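ケーブル一本に泣かされる日々　遠隔操作でロボットに仕事を教える人に話を聞いてきました

10/18/19

待ち合わせの時間より早く着いてしまって、Orkanoの入口でうろうろしていたら、内側からドアを開けてくれたのがカーター・サザーランド（Carter Sutherland）さんご本人でした。片手にマグカップ、もう片方の手に結束バンドの束。「ちょうどよかった、今ひと区切りついたところなんですよ」と、流暢な日本語です。大学のころから日本にいるそうで、途中からは私のほうが言葉に詰まっていました（専門用語が多いんです、ほんとに）。

サザーランドさんの仕事は、ロボットに手本を見せること。といっても自分の手でやって見せるわけではなくて、手元の小さなアームを動かすと、大きいほうの二本の腕がそっくり同じように動く、あの仕組みを使います。その動きを記録して、あとで学習に回す。私は最初、プログラムを書く人だと思い込んでいたので、そう言ったら笑われました。

「書く人はちゃんと別にいます。僕はひたすら操縦する人。肩書きはオペレーターですけど、家では『リモコンの人』と呼ばれてます」

始めたのは4月で、それまではGrondsideという会社で電子機器の修理をしていたそうです。はんだごてを握って、コネクタを抜いて、挿して、また抜いて。その経験を買われて声がかかった、と。

「修理の仕事をしていると、手が勝手に覚えるでしょう。コネクタがカチッと入る直前の、あのちょっとした引っかかり。あれを人に言葉で説明しろと言われても無理なんですよ。だから手本を見せるしかない。相手が新人でも、ロボットでも」

最初の日はどうでしたか、と聞いたら、途端に渋い顔になりました。

「ひどかったです。自分の手なら一瞬で終わることに、60秒かけても終わらない。力の感じが手に返ってこないので、目だけが頼りなんです。つまんだつもりが滑っている。押したつもりが浮いている。昼には首がガチガチでした」

慣れるまでに12日。カレンダーに印をつけていたそうで、「13日目の朝に、急に腕が自分のものになった」と言うのです。自転車みたいなものですかと聞くと、「自転車より、クレーンゲームかな」。なるほど、それは私には一生無理かもしれません。

いま取り組んでいるのは、基板まわりの配線です。課題の名前はMarchand。どうしてそんな名前なのかと聞いたら、前の課題がClarndaleで、その次だから、という返事でした。全然答えになっていませんけれど、現場の名前ってそういうものですよね。
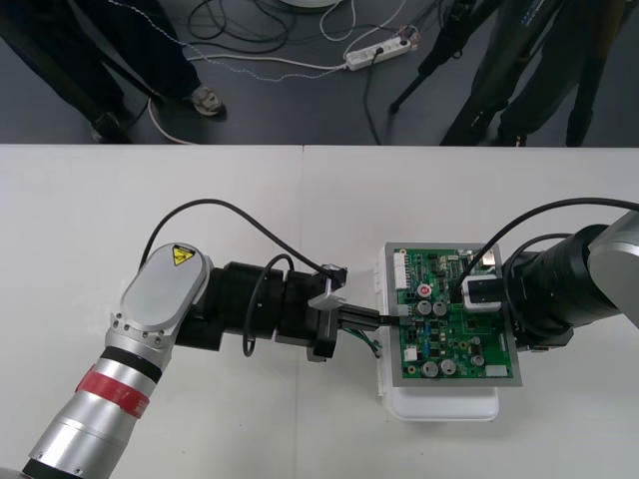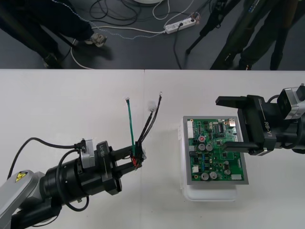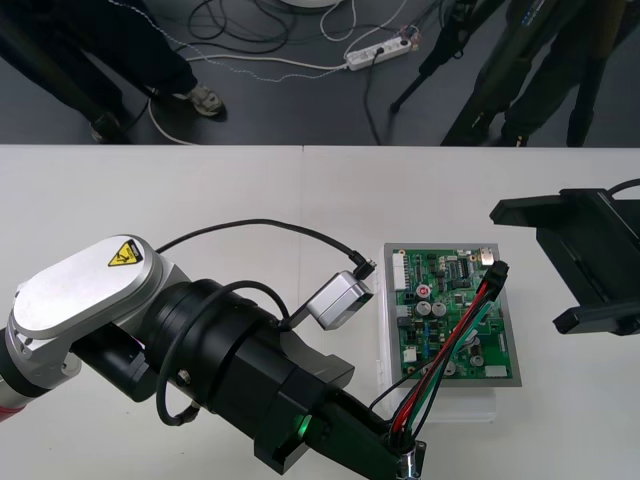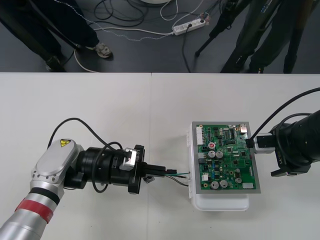 基板と配線の課題、Marchandの作業台。

線の扱いがいちばん難しい、とサザーランドさんは何度も言いました。硬い部品なら、つかんだ場所がわかれば先端の場所もわかります。ところが線は曲がるし、ねじれるし、束になると一本ずつ好きな方向を向いてしまう。二枚目の写真で左の指が束の根元をつまんでいますが、緑の線だけがほぼまっすぐ立って、黒い線は右上へ逃げていますよね。私はつい「先っぽを持てばいいのに」と口に出してしまいました。

「持ちたいですよ、僕だって！　でも根元を持ってしまったら、そこからどうするかを見せるのも仕事なんです。いつも理想の場所をつかめるとは限らない。うまくいかない持ち方から立て直すところを、ちゃんと記録に残しておく。きれいな手本ばかり集めると、少しずれただけで先へ進めなくなりますから」

ここが今日いちばん「へえ」と思ったところです。お手本というからには、上手にやったものだけを取っておくのかと思っていたんです。書道の先生の朱書きみたいに。

「わざと失敗することもあるんですか」と聞いたら、首を横に振られました。

「わざとやると、どうも芝居になるんです。下手なふりをしている人の手って、見ればわかるでしょう？　本当に滑ったときの慌て方とは違う。だから普通に真剣にやって、滑ったら、止めずにそのまま直します。わざわざ滑らなくても、十分滑りますよ」

両手の分担にも決まりごとがあるそうです。片方が線を運ぶあいだ、もう片方をどこに置いておくか。同じ二枚目では右の指が開いたまま、基板の右側のすぐ上で構えています。四枚目のほうは、右が銀色のプラグを持っていて、その先は基板の右の縁に入っている。左はというと、小さな黒いコネクタをつまんでいます。

「待っている手って、初心者はほったらかしにするんです。僕もそうでした。運ぶほうに夢中になって、気がつくと反対の手が変なところにいる。それで次の動作が遅れる。ピアノの先生に、休んでいるほうの手を鍵盤に置いておきなさいと言われたのを思い出しました。あの先生、元気かな」

ピアノを弾くんですか、と身を乗り出したら「三か月でやめました」とのこと。早い。

休憩中に、私も操縦用のアームを握らせてもらいました。課題はうんと簡単なもので、スポンジをつまんで隣の皿に移すだけ。だけ、なんですけど！　近づけたつもりが全然近くなくて、指を閉じたら空気をつまんでいました。奥行きがわからないんです。横で見ていたサザーランドさんが「影を見て、影」と教えてくれて、指先の影とスポンジの影がくっつくところを狙ったら、ようやくつまめました。白い天板だと影が見やすくて助かる、と聞いて、写真を見返したくなりました。

皿に置いた瞬間、思わず声が出ました。時間を測ってもらっていたので聞いたら、ちょうど60秒。サザーランドさんの初日といい勝負です（向こうは配線、こっちはスポンジですけどね）。

手本はどのくらい必要なんですか、というのは、たぶん誰でも聞きたくなる質問だと思います。Marchandでは、まず200本を目標にしているそうです。

「200本そろえば十分かというと、それはやってみないと。Clarndaleのときは、途中で基板の置き方を少し変えたら、まるで別の課題みたいになってしまって。だから今は、最初からわざと傾けて置いたり、場所をずらしたりしています。同じことの繰り返しに見えて、毎回ちょっとずつ違う。そこは飽きないですね」

では、飽きるところは？

「箱に線を戻すところ。一本撮り終わるたびに、手で元の状態に戻すんです。それは自分の手でやるから早いですよ、早いけど、地味です。戻す作業もロボットにやらせたいと言ったら、『じゃあその手本も撮ってください』って。仕事が増えました」

修理の仕事が恋しくなることはないか、最後のほうで聞いてみました。少し考えてから、こう話してくれました。

「週末に友だちのラジオを直したりはしています。そうするとね、変な癖が出るんですよ。コネクタを持つ前に一回止まって、線の向きを見て、反対の手の置き場所を決めてから動く。自分の手なのに、操縦してるみたいに。前より遅くなったのに、挿し損ねは減りました。友だちには、何をもったいぶってるんだと言われます」

帰り際に、次はどんな課題をやりたいですかと聞いたら、即答で「靴ひも」。結ぶほうですか、ほどくほうですか、と聞き返すと、「まずは穴に通すほう」だそうです。始まったらまた見学に来てもいいですかとお願いしたら、スポンジの練習をしておいてくださいと言われてしまいました。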